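09/05/2023

# The picking cell, again, and why I still don't trust the cable

Last time I wrote that I'd give the bin cell until the end of April before I said anything rude about it. April is long gone, so I suppose I can be rude now.
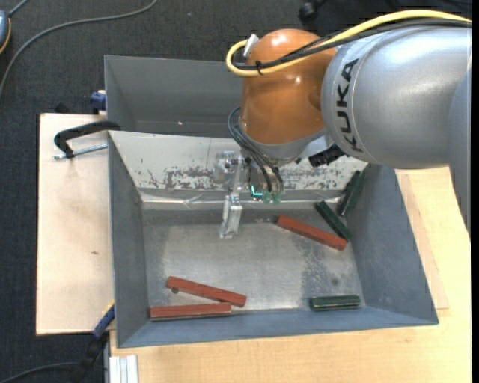
The deal was simple enough. Chaudhry would lend the gripper and the vision software, we would supply the KUKA and the floor space, and after a short shakedown the thing would pick blocks out of a bin all day without a person standing next to it. I have been standing next to it. So has Mirjam Mertens, who has a real job in the other building and shouldn't have to.

To be fair to the arm, the arm is fine. It was fine when it came out of the Droston line and I expect it will be fine when I've retired. What goes wrong on these cells is nearly always what people hang on the end and what they strap along the outside, and that's where all my time has gone.

## The cable

We run the yellow cable over the outside of the arm, with the black ones following it most of the way and a cable tie holding the bunch together near the loop. The sales guy called this "dress." I call it a cable tie.

A tight loop up at the wrist end is fine as long as the wrist stays where you expect it to. A bin picker doesn't do that. The software decides how to approach a block and then the last joints swing around to suit, and every so often it picks an approach that I would never have taught by hand. We had 13 faults logged in our first long run and I'm convinced most of them were the connector getting tugged. Chaudhry's support people thought it was electrical noise. They may be right! But I moved the tie back a little to give the loop more slack, and the next run gave us 3. Make of that what you like. One run proves very little and I changed the bin position the same afternoon, which I shouldn't have done.

What I do now, before every run:

- Jog the wrist slowly to both ends of the range we allow and watch the loop the whole way.
- Push on the connector by hand with the power off.
- Look at the tie. If it has shifted, cut it and put on a new one. Sliding the old one back is how you nick the jacket.
- Run the thin hoses through my fingers down to the gripper and feel for kinks.

It takes a few minutes. The brochure said the cell needed no daily attention, and the brochure was written by somebody who doesn't have to come in early.

## The bin

The metal bin is clamped to the bench and I've been teased for that. Asif Kakakhel, who does our fixtures, offered to make proper locating blocks so we could drop the bin in and forget about it. I said yes, and then we changed the bin position twice, and so the clamps stay. I'd sooner have an ugly setup that I can shift than a nice one that is wrong by the width of a finger.

The trouble with clamps is that they walk. Not much, but the software believes the bin is exactly where it was at calibration, and a fingertip going down next to a sloped wall doesn't have a lot of room to be mistaken. So there is a pencil line on the bench now, and if the bin has left the line I recalibrate. Mirjam wants the camera to find the bin by itself each cycle. The Chaudhry software has a setting for that. We tried it and turned it off again, and I'll write that up when I'm in a better mood.

As for the scrapes on the wall of the bin, everybody who visits asks about those. I don't mind scrapes. I mind what bare, scuffed metal does to a vision system that already struggles with shine. Dark green blocks up against a gray wall are the ones it likes least, and a block leaning in a corner with another one tucked in behind it is pretty much guaranteed to make it think for a while. The reddish ones out on the open floor it grabs happily. Any toddler could do those, so I'm holding my applause.

## The number

People keep quoting me the number, so let's have it. The counter on the cell reads 3674 picks. That's what the weekly report says and it's what Flarnon heard when they came to see whether they wanted one.

The counter goes up when the gripper closes and the sensor says it has something. It doesn't know whether the block got where it was going. It doesn't know if I reached over at the end of a cycle and rearranged the last few because it had given up on the corners. I asked for a second counter, for picks with no help, and was told it's on the list.

So I did it the dull way, with a clipboard. I watched 50 attempts and wrote down what happened on each one, with nobody allowed to touch the bin. I'm not going to post the result until Mirjam has done the same thing on her own and we've compared sheets. I will say that I'd like Flarnon to see both sheets before they sign anything.

## Still to do

A proper bracket for the cable, obviously. Cudia makes one that looks right, though their drawing and their catalog disagree about the bolt pattern and I've had no answer to my email. Fresh fingertips are on order. I want to try a dull gray liner in the bin too – Asif has some scrap sheet he thinks will fold to fit the slope – and run it against the bare metal with the same blocks and the same lighting, changing one thing at a time this time.

If the bracket shows up before the liner, I'll start there.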